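Mostia 3.8 moved the Following tab

ruaridh_s
Updated the Mostia app on my phone this morning and the Following tab is gone from the bottom bar. It now sits behind the profile icon, two taps away, and the first thing that opens is Suggested. Is there a setting to put it back?

zkabbaj
Settings, Home, Default view. Pick Following. The tab doesn't come back but the app at least opens on the right list.

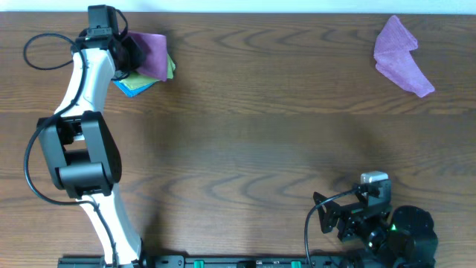 On a tablet the same option is under Display. I follow 76 accounts and the order was wrong until I logged out and in again.

cayetano.p
I like the new layout. Suggested found me 23 people in April I would never have looked for. Following was mostly the same few posters every day.

ruaridh_s
Fine, but I want to choose when I see strangers. Thanks zkabbaj, the default view works on my phone.

vbilyk
Doesn't stick for me. Every time the app restarts I'm back on Suggested. Android, 30 accounts followed.

zkabbaj
Try these in order:

1. Turn off "Refresh on launch" – it overrides the default view.
2. Clear the app cache, but leave the data alone or your drafts go.

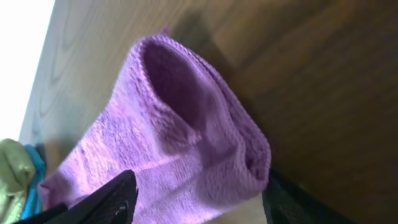 3. Log out, close the app, log in again.

vbilyk
Step 1 did it.

Comments (3)

Odar: Same problem on the web version, and there is no setting there at all.

Piroska Farkas: Bookmark the Following page and open that.

Chow: Two taps is not a big deal. Give it a week.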